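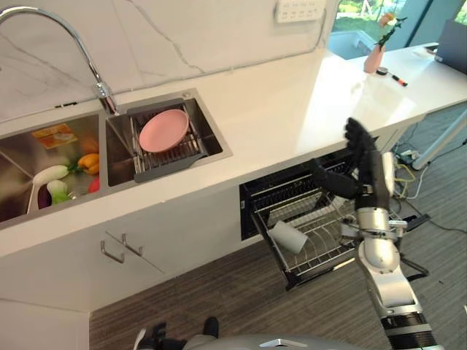

Roboterhand über dem ausgezogenen Geschirrkorb, rechts im Becken der rosa Teller

Listenarchiv > Manipulation > Haushalt > Re: Zwischenstand Spülenversuche

Hallo zusammen,

danke Oksana für die Nachfrage, ich antworte mal gleich an die ganze Liste, weil Teodoro mich gestern fast dasselbe gefragt hat.

Oksana Sydorenko schrieb:
> habt ihr die Blickpunkt-Umgewichtung jetzt auch an der
> Spüle laufen lassen oder nur am Tisch? Und wie viele
> Demos stecken da drin? In der Auswertung von Zitbridge
> hat mich irritiert, dass die Erfolgsquote beim Greifen
> steigt und beim Ablegen nicht.
> Außerdem: nehmt ihr die Kopfkamera allein oder mit
> Handgelenk?

Also der Reihe nach. Ja, an der Spüle! Im Trainingssatz sind 1000 Demos, alle per Teleoperation, und davon ist leider der größere Teil noch vom Tisch (das rächt sich, siehe unten). Kamera ist nur die am Kopf. Saturnino hätte gern das Handgelenk dazu, ich wollte aber erst wissen, wie weit man ohne kommt, sonst vergleichen wir am Ende wieder zwei Sachen gleichzeitig.

Zum Ablegen: Deine Irritation teile ich. Ich habe mir die 19 Fehlversuche aus dem letzten Durchgang einzeln angeschaut, und das Muster ist ziemlich deutlich. Beim Teller im Becken ist der Zielpunkt klar, der Teller ist rund und rosa, da kann die Aufmerksamkeit kaum danebenliegen. Bei der Schublade dagegen hat man einen schwarzen Korb vor einem dunklen Innenraum, und die Hand ist auch noch schwarz. Die Karten verschmieren dort komplett. Das Netz schaut dann lieber auf die weiße Tasse im Korb, und die Hand fährt zur Tasse statt in die freie Lücke daneben. Mit Umgewichtung wird das eher schlimmer, die verstärkt ja genau das, was sowieso schon auffällt.

Was ein bisschen geholfen hat: den Zielpunkt erst festhalten, wenn er über 3 Bilder hintereinander stabil bleibt. Kostet Zeit, die Bewegung wirkt dadurch etwas zögerlich, aber die Ausreißer Richtung Tasse werden seltener. Eine richtige Zahl dazu gebe ich noch nicht raus, dafür waren es zu wenige Läufe, und bei zwei davon hatte ich den falschen Checkpoint geladen (ja, ich weiß).

Das Gemüse im linken Becken stört übrigens viel weniger als gedacht. Paprika, Aubergine, Pak Choi, alles knallbunt, und ich hätte gewettet, dass die Policy da hängen bleibt. Macht sie kaum. Muireann meint, das liegt an den Fabbri-Daten im Vortraining, wo ständig Lebensmittel herumliegen. Kann sein, getestet haben wir das nicht.

Als Nächstes will ich die Tischdemos runtergewichten und die Schublade getrennt auswerten. Hat von euch jemand Erfahrung mit Tiefe als Zusatzkanal bei so dunklen Fächern? Rizwan hatte bei Ondadeo mal was in der Richtung probiert, ich finde die Mail aber nicht mehr.

Die Logs liegen im üblichen Ordner, Unterordner spuele_2. Die Namen der Läufe sind noch Kraut und Rüben, fragt lieber kurz, bevor ihr was damit plottet.

Viele Grüße
Teresa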